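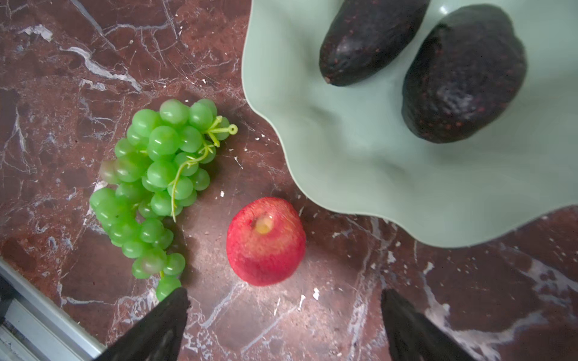

Kitchen > Counters > Fruit on the Counter: FAQ

Bowls Counters Storage Cleaning Contact

Fruit on a stone counter: what people ask us

Zoseo gets a lot of mail about fruit bowls and stone counters, and most of it starts with a tip the writer saw somewhere. We are not big believers in tips. The answers below are what we do in our own kitchens, and where we don't know, we say so.

Do I need a fruit bowl at all?

No. A bowl keeps round things from rolling and gives avocados somewhere to sit until they're ready. If you buy two apples a week and eat them both, put them on the counter and save your money. The photo at the top of this page has avocados in a pale green bowl and an apple sitting straight on the stone, and we see nothing wrong with either one.

Will fruit stain marble?

Whole fruit with its skin on, hardly ever. Cut fruit is a different story. Marble reacts with acid, and the dull spot you get from lemon juice or a split grape is etching, meaning the polish is gone in that place. A stain sits in the stone and can sometimes be drawn out. An etch can't be scrubbed away, whatever the bottle promises. On dark red or brown stone with a lot of white veining, small marks tend to get lost in the pattern until the light hits them from the side. That is nice for your nerves and bad for catching a problem early.

My counter is sealed. Doesn't that protect it?

Against stains, to a degree. Against acid, no. Sealer slows down what soaks in. It does very little for the polish on top, and we get tired of seeing it sold as armor. Wipe up juice when you see it, use plain water and a drop of dish soap, and dry the spot.

Is it true that apples ripen avocados faster?

Yes, this one holds up. Apples give off ethylene gas and avocados respond to it. What we doubt is how much it matters on an open counter, where the gas just drifts off into the room. Close the two of them up in a paper bag and you may gain a day or so. Set an apple next to a wide bowl and we wouldn't plan dinner on it.

How do I tell when a dark avocado is ready?

Not by color alone. Some kinds go dark when ripe and some stay green, and a dark one can be ready, past it, or bruised. Hold it in your palm and press gently near the stem end. If it gives a little, eat it today or move it to the fridge. The trick where you pop off the stem button and look underneath has let us down too many times, and it leaves a hole for air to get in if the avocado wasn't ready.

Can grapes stay out with everything else?

For an afternoon, sure. For longer than that they belong in the fridge, unwashed, in something with holes in it. Grapes don't ripen after picking, so time on the counter does nothing for them except make them soft. The packed part near the top of the bunch usually goes first, as air doesn't get in there and one bad grape hides well. Look in the middle before you put them back.

Some of my green grapes have a pinkish tint. Are they bad?

We wouldn't throw them out over that. Sun and variety can both put a blush on a green grape. Go by feel and smell. A grape that is wrinkled, leaking or brown around the stem is a better reason to start picking through the bunch.

Should I wash fruit before it goes in the bowl?

We don't. Damp fruit in a bowl with no drainage grows mold, and on the counter it leaves rings. Wash it when you're about to eat it. As for produce washes, plain running water and a rub with your hands is all we use, avocados included, because the knife carries whatever is on the skin.

What size bowl should I get?

Smaller than you think. A big bowl looks good full, so people fill it, and then the bottom layer rots where no one looks. We once bought a Pridari bowl that was supposed to hold 8 apples. It did, and the lowest 2 were mush before we got to them. Buy a bowl that forces you to see everything in it.

Do ventilated or "freshness" bowls work?

The Solavton mesh bowl came in at 311 grams on our scale, so it's easy to move when you wipe down. Did our pears last longer in it? Not that we noticed. Airflow helps with damp fruit – but so does not putting damp fruit in the bowl.

Does the bowl scratch the counter?

It can, if the foot is unglazed or there's grit under it. Turn it over and run a thumb around the base. If it feels like sandpaper, stick felt dots on it or set it on a cloth. Lift the bowl when you move it. Dragging a full one across polished stone is how most of the scratches we hear about got there.

Is marble too cold or too warm for fruit?

It's whatever your kitchen is. Stone feels cool to the hand because it pulls heat away quickly, and people take that to mean it chills the food. It doesn't. A sunny stretch of counter in September can get warm enough to turn soft fruit fast, so keep the bowl out of direct sun and away from the stove.

I've read that you can hang grapes to keep them fresh. True?

Hooks and banana stands come up a lot. Hanging does keep the bottom grapes from being squashed. On the other hand, they drop as they loosen, and then you find them with your foot. If the fruit is going to be eaten tonight, lay it on the counter.

What about the Berhe fruit liner?

We've had two letters praising it and haven't tried it. It looks like a piece of foam to us. A folded dish towel under the avocados does the same job as far as we can tell, and you can put a towel in the wash.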